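Domingo 15 de octubre

Por fin un domingo entero con el planificador, sin reuniones y sin que me escriba el calendario. Café grande, la lista de pendientes de la semana y una cosa que me tenía intrigado desde el jueves: por qué el brazo, cuando tiene un panel blanco delante, duda. No se para ni da error, duda. El planificador encuentra una trayectoria, la ejecuta hasta la mitad, la tira a la basura y calcula otra casi igual. Visto desde fuera es como alguien que entra en una habitación y se olvida de a qué iba.

Empiezo por lo que ya sabía. En Pritier (sigo llamando así a toda la pila de movimiento, aunque en rigor es solo el planificador) hay dos relojes. Uno marca cuándo llega un mapa de ocupación nuevo desde la cámara de profundidad, y el otro cuándo el planificador mira si la trayectoria que está ejecutando sigue siendo válida. Mientras la escena es amable, con mesas de madera, cajas de cartón y cosas con textura, los dos relojes se llevan bien. Con una superficie lisa y clara bajo luz de techo, la profundidad empieza a tener agujeros, y los agujeros no son siempre los mismos. Un vóxel está ocupado, luego es desconocido, luego vuelve a estar ocupado. Y yo, en mayo, en un arrebato de prudencia, decidí que desconocido contaba como ocupado para las muñecas. Me acuerdo perfectamente de haber escrito aquel commit muy satisfecho de mí mismo.

Así que la hipótesis era fácil de enunciar: el brazo duda porque el mapa parpadea. Lo bonito era comprobarlo.

Lo primero fue grabar. Me hice una repetición larga del movimiento de aproximación, el de siempre, bajar en diagonal hasta dejar la pinza delante del panel, abierta y sin nada entre los dedos, y volver. Guardé los mapas, las trayectorias candidatas y los motivos de cada replanificación. Esto último lo añadí ayer por la noche y es la mejor media hora que he invertido en meses. Antes el registro decía «trayectoria inválida» y ya está. Ahora dice qué eslabón, qué vóxel y cuántos ciclos llevaba ese vóxel en ese estado. De 556 replanificaciones que salieron en la grabación de esta mañana, la gran mayoría las provocaban vóxeles que habían cambiado de estado en el ciclo inmediatamente anterior. Uno solo. Ni siquiera les daba tiempo a tener opinión.

Me levanté a dar una vuelta de pura alegría. Me encanta cuando un fallo que parecía del carácter del robot resulta tener número de línea.

Luego vino la parte de pensar. Tenía tres salidas y las apunté en la libreta antes de tocar nada, porque me conozco:

Filtrar la profundidad en origen. Suavizar, rellenar agujeros, lo de toda la vida. Queda muy bien en pantalla y me da mucho miedo, porque un relleno agresivo inventa superficie donde no la hay y borra bordes, y los bordes son lo que más me interesa de un panel.

Dar memoria al mapa. Que un vóxel necesite varias observaciones coherentes para cambiar de estado, y que el paso de libre a ocupado sea más rápido que el contrario.

Decirle al planificador que tenga paciencia. No invalidar una trayectoria por un vóxel desconocido si ese vóxel está lejos en el tiempo, es decir, si el brazo no va a pasar por ahí hasta dentro de un rato.

La primera la descarté antes del segundo café. La segunda y la tercera me gustaban las dos, y me costó bastante entender que resuelven cosas distintas: la memoria arregla la percepción y la paciencia arregla el control. Si pongo solo la paciencia, el mapa sigue mintiendo, pero el brazo se lo toma con calma. Si pongo solo la memoria, el mapa deja de mentir tanto, pero cualquier mentira que sobreviva sigue parando el movimiento en seco. Quería las dos, aunque de una en una, para poder medir.

Con la memoria me peleé hasta la hora de comer. El módulo de mapas, Cirnum, guarda para cada vóxel una probabilidad de ocupación y nada más. Yo quería añadirle un contador pequeño y la marca de tiempo de la última observación buena. El primer intento duplicaba lo que ocupaba el mapa y se notaba. El segundo guardaba el contador solo para los vóxeles de la frontera, los que están en contacto con algo conocido, y ahí ya sí: con un tope de 4,000 entradas me sobra para el volumen que barre el brazo, y cuando se llena echo a las más viejas. Es una caché con ínfulas, pero funciona y cabe en una pantalla de código.

Comí tarde y de pie, leyendo trazas.

Por la tarde, la paciencia. Aquí el cambio era de muy pocas líneas y me llevó mucho más rato de lo previsto, como siempre que las líneas son pocas. La comprobación de validez recorría la trayectoria entera con el mismo rasero. Ahora la parte en dos tramos. En el tramo cercano, lo que el brazo va a recorrer de inmediato, desconocido sigue siendo ocupado y no hay discusión posible. En el tramo lejano, desconocido solo baja la velocidad máxima con la que se permite llegar hasta allí, de modo que si el vóxel no se aclara a tiempo queda margen para frenar sin tirones. La frontera entre tramos se mueve con el brazo. Dónde ponerla exactamente es lo que me comió la tarde: demasiado cerca y frena brusco, demasiado lejos y volvemos a la duda de siempre.

Al final la até a la distancia de frenado que calcula el propio controlador en cada ciclo, con un margen multiplicativo de 2. Era lo que tendría que haber hecho desde el principio en vez de probar constantes como quien busca la emisora en una radio vieja. Cuando el brazo va despacio, el tramo estricto se encoge; cuando va deprisa, crece. Tiene una elegancia que me tuvo sonriendo un buen rato.

Otra cosa que quiero dejar apuntada porque dentro de un mes no me acordaré: la propia pinza abierta. El filtro que quita al robot de su nube de puntos usa el modelo con los dedos en la posición que dicen las articulaciones, pero lo aplicaba con la postura del ciclo anterior. En movimientos lentos da igual. En los rápidos dejaba un fantasma fino detrás de los dedos, y ese fantasma, pegado a una superficie blanca, era indistinguible de un obstáculo nuevo. Interpolar la postura al instante de captura lo quita casi todo. No lo estaba buscando, lo vi porque el registro nuevo señalaba una y otra vez el mismo eslabón. (¡El registro nuevo! Tendría que haberlo escrito hace un año.)

Ya con todo puesto, la prueba larga. Misma aproximación, misma velocidad, el panel ocupándolo casi todo por delante. Con el visor a un lado y el brazo de verdad al otro, iba mirando de uno a otro como en un partido de tenis.
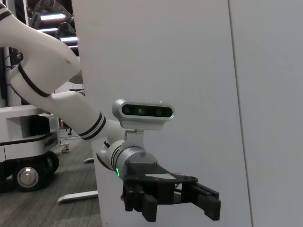

Resultados de la tarde y cosas que no entiendo

La duda ha desaparecido del movimiento de aproximación. Lo digo con la boca pequeña porque es un solo movimiento y un solo día, pero ver el brazo bajar de un tirón, sin ese titubeo a media altura, me ha alegrado el domingo. Quedan 3 replanificaciones en toda la repetición larga y las tres tienen un motivo que yo también habría considerado motivo: dos son de la vuelta, cuando el codo pasa cerca de su propio límite y el planificador prefiere otra configuración, y la tercera es un vóxel del tramo cercano que pasó de verdad a desconocido y se quedó así. Esa tercera la quiero mirar con lupa.

Sospecho de la junta. Donde el panel se encuentra con la otra superficie blanca hay una línea vertical muy fina y el sombreado cambia un poco de un lado al otro. Para mí es una esquina clarísima. Para la profundidad es un sitio donde los puntos de un lado y del otro se mezclan y sale una especie de cortina que no existe. La memoria la atenúa, porque la cortina cambia de forma, pero de vez en cuando aguanta lo suficiente como para convencer al contador. No quiero un caso especial para juntas. Lo que me apetece probar es usar la dispersión local de la profundidad como peso de cada observación, de forma que un punto dudoso cuente menos para cambiar el estado de un vóxel. Tengo medio esquema dibujado en la libreta y dos flechas que no sé adónde van.

También he pasado la batería de pruebas en simulación, con Vudero, y ahí todo sale verde, cosa que me tranquiliza poco. En simulación el panel blanco es una superficie perfecta y la profundidad no parpadea nunca, así que mis dos arreglos no tenían nada que arreglar. Lo útil sería inyectar allí los agujeros que he grabado hoy. Tengo las máscaras, se trata de reproducirlas encima de la profundidad sintética con el mismo ritmo. Si sale bien, la prueba de la duda se puede ejecutar en cada cambio sin tener el brazo delante, y eso sí que me haría ilusión de verdad.

Notas sueltas para el lunes:

El margen de 2 vive ahora mismo escrito a mano en el código. Pasarlo a la configuración, con nombre decente.

La expulsión de entradas viejas en la caché de frontera no tiene prueba. La escribí con hambre.

Comprobar si la interpolación de la postura cambia algo en la calibración de la cámara. Creo que no, pero lo mismo creía del fantasma.

Mirar cuánto tarda el ciclo completo con los dos tramos cuando el mapa está lleno. Hoy no se ha notado, aunque tampoco he apretado.

Releer el commit de mayo y ponerle al lado un comentario que explique por qué desconocido sigue siendo ocupado en el tramo cercano. Aquella prudencia estaba bien, le faltaba el cuándo.

He dejado las grabaciones copiadas en Dương, en una carpeta con la fecha y un archivo de texto que dice qué versión era cada una – esta vez sí, que la última me pasé una mañana adivinando. La rama está subida con todo en cuatro commits separados: registro, memoria, tramos y postura. Me ha costado no meterlo todo en uno.

Son casi las nueve y tengo las piernas de haber estado todo el día entre la silla y el brazo. Mañana, lo primero, la dispersión.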